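29 August 2022

Bench notes, Undusik portable speaker, second unit

Started again from a full charge. The first unit went back to Sarodel last week with the charging port loose, and they sent the replacement without asking for the receipt. Firmware on this one is 712, same as the old one, so the battery numbers should compare.

Played the usual loop at 60 percent volume. It ran 136 minutes before the low battery tone.

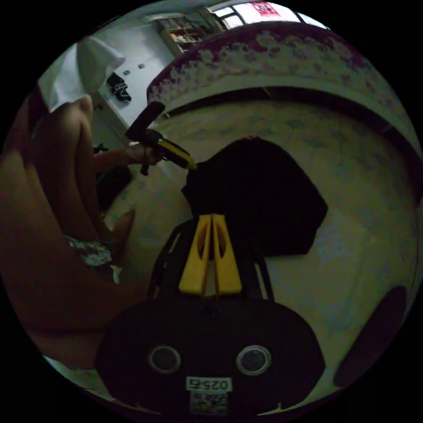

The tone is louder than the music at that setting. It repeats until the thing is plugged in or shuts itself off, and I found no way to turn it down. The Drallow just blinks its light.

Aux input next. With the cable pushed all the way in, the left channel drops out. Pull it back a hair and both channels come in, but there is a hum under quiet passages. Tried 3 cables, including the short Hajdu one that works in everything else here. Same result each time. Unit one did this too, so I am calling it the jack and leaving the cables alone.

Bluetooth is fine. Pairs fast, holds through one wall, drops in the hallway.
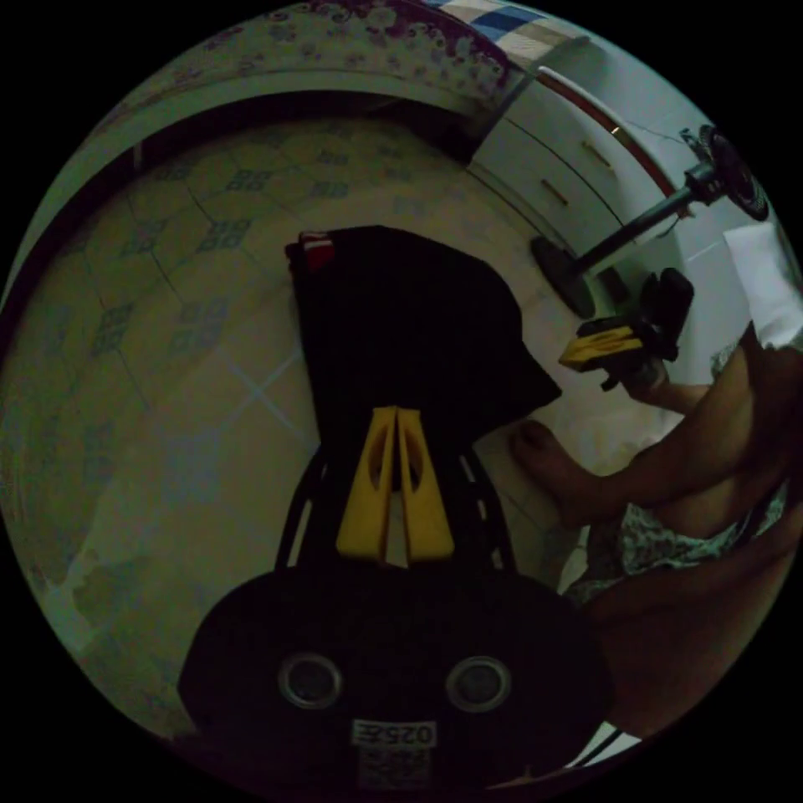
Unnamed note in the margin of the shared copy: mine hummed until I ran it off the battery with the charger unplugged, so check whether yours was on the charger during the aux test.

It was. Repeated the aux test on battery. Hum gone, left channel still drops out. So that is two separate faults, and only one of them matters to somebody who never plugs in while listening.
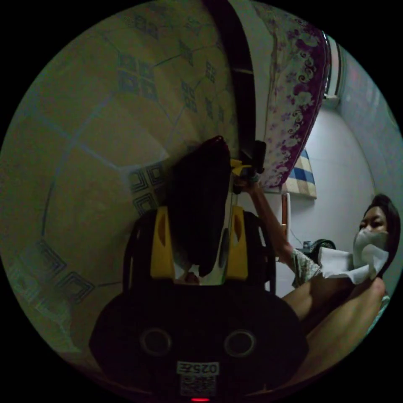

Patterned tile, gripper in front.

Sound, for the record: bass is better than the Drallow at low volume and gets muddy past the halfway mark. Voices are clear. The volume buttons move in big steps, so late at night it is either a little too quiet or a little too loud.

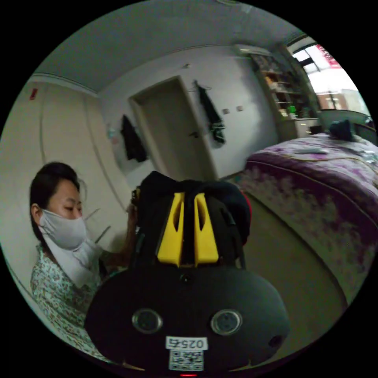
Still to do in September: charge time from flat, the speakerphone mic, and the aux jack again after a few weeks of daily use. Need to write to Sarodel about the left channel before the return window closes. Keep the box.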